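Cups lying down: news from the Makham data work

By Aatos Leinonen

Many readers asked what we are doing at Jungate this autumn, so I write a few lines from the robot room. Our project Makham wants to teach one arm to handle the things people keep in a kitchen. The arm learns from examples. A person guides it through the task by remote control, we record the joint positions and the camera streams together, and later the learning system tries to copy what the person did. At present we collect only one family of examples, the cup that has fallen on its side.

A standing cup was easy to begin with. We finished that part in February and I don't want to repeat it. With a fallen cup the operator has to choose between the rim, the outer wall and the inside, and each choice needs a different angle of the wrist.

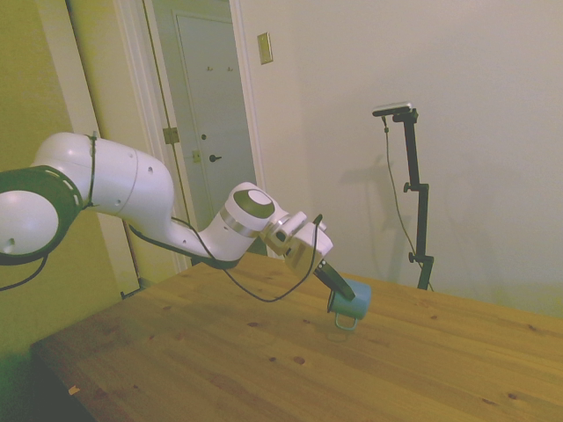

One finger in the mouth of the mug, handle toward the front of the table.

We ask the operators to move slowly near the object and at normal speed everywhere else. When a person hesitates for a long time above the table, the hesitation also goes in the recording, and the model learns to wait as well. For this reason every operator makes 7 practice runs before we save anything. Kinnunen, our small tool for reviewing, plays all camera streams side by side and lets us mark the runs we don't want to use.

The view from the wrist is the one the model depends on most in the last centimeters. It is also the view that new operators forget, as they look at the arm from outside.

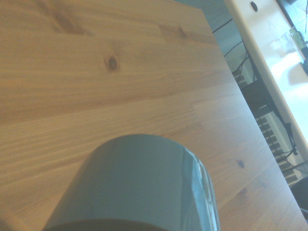 Wrist view: the gray-green cylinder close up, with the table edge behind.

So far we have saved 2960 examples. A good part of them will be thrown away in the review, I think some 3 hundred, mostly for bad timing between the streams.

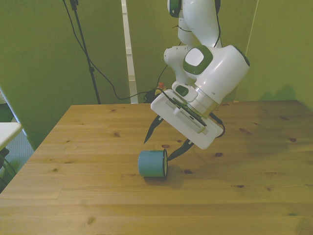
Variety in the starting position is my biggest worry now. Operators are people with habits, and they put the cup where it was comfortable the last time. If the open end is facing right, as with the blue cup by the fingertips, the finger can come to the rim from that side, and a model that has met only this case will try the same path when the cup is turned around. We now use a printed list which gives the direction of the opening and the place on the table for every run. It is a little boring to follow, but the distribution looks much better than it did before.
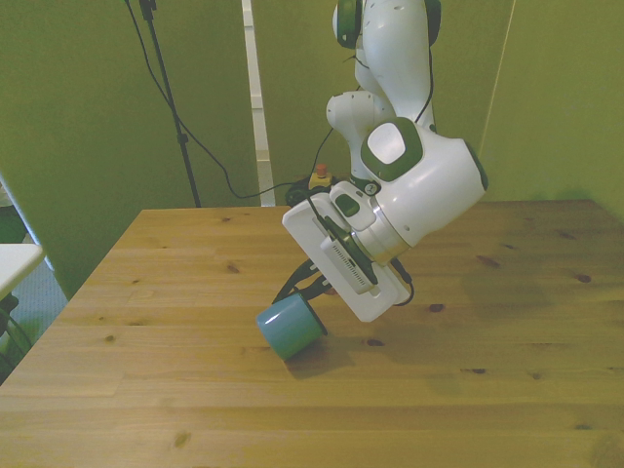 Do you keep the examples where the grasp fails?

We keep them in a separate folder with a label for the kind of failure. The first training uses only the successful ones, and the failed ones are for testing the part that should notice a problem and start again.

The next version of the collection goes to our colleagues at Groltico, who will train on it with their own method, and we will compare the 2 results in a later issue. If you would like to try as an operator, please write to me at the Makham desk. Experience with robots is not needed.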